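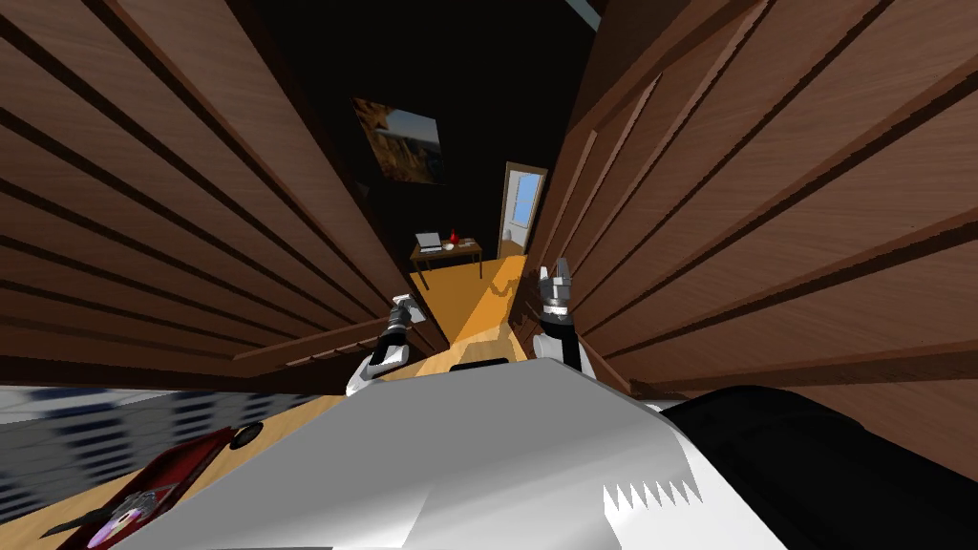
Last updated: January
Reading time: 3 min
By Apolline Delaunay

A robotics group at Bretov says its two-armed robot can learn to tidy a room it has never entered, using only practice in simulation. The claim rests on a training method called Plustero, which the group described in a paper posted this month. Plustero builds rooms by computer, drops the robot into them and lets it fail until it stops failing. One of the rooms has the robot facing a narrow gap between two tall wooden cabinets, both arms up in front of it, with a laptop and a small red vase on a desk at the far end. It is a fair picture of where household robots get into trouble. Whether it is a fair test is harder to say.

The method was trained on 2000 generated rooms. The team then ran 400 trials in rooms held back from training and reports that the robot reached its target and picked it up without touching the furniture in 47 percent of them. The older method it was compared with managed 42 percent. The paper calls this "a substantial gain in cluttered layouts." Five points is a gain. Substantial is a word I would have saved for later.

What's new, according to the authors, is the order in which the rooms are served up. Most training of this kind picks rooms at random. Plustero keeps a record of where the robot got stuck and makes more rooms like those, with slightly narrower gaps or a desk moved a little farther back. The robot spends less time on rooms it can already handle. It's a sensible idea and not a very new one, as the paper's own list of references shows.

The trouble is that every one of those trials took place inside the same simulator used for training. The held-back rooms were made by the same program, from the same stock of cabinets, desks and doors. A robot that has learned the habits of that program would score well, and the numbers can't tell us how much of the result comes from that. Nothing was tried on a physical machine. The group says hardware tests at its Gisovwood lab are "the natural next step," and gives no date for them.

There is also the matter of what counts as a touch. The simulator logs a contact only above a set force, and the paper mentions the setting in a footnote without saying how it was chosen. A light brush against a cabinet would go down as a clean run. A light brush against a vase is a different matter in a real house – and the scoring treats the two alike.

Huet, the company that paid for part of the work, has already called Plustero "home-ready" in a note to customers. The paper doesn't use that phrase or anything close to it. Asked about the difference, the company said the note referred to the direction of the research.

The authors do deserve credit for printing their failures. A table at the back sorts them by cause, and the largest group is the robot turning too early and wedging an elbow. They have also promised to release the room files, so other labs can run their own methods on the same layouts. The files were not up when this item was written.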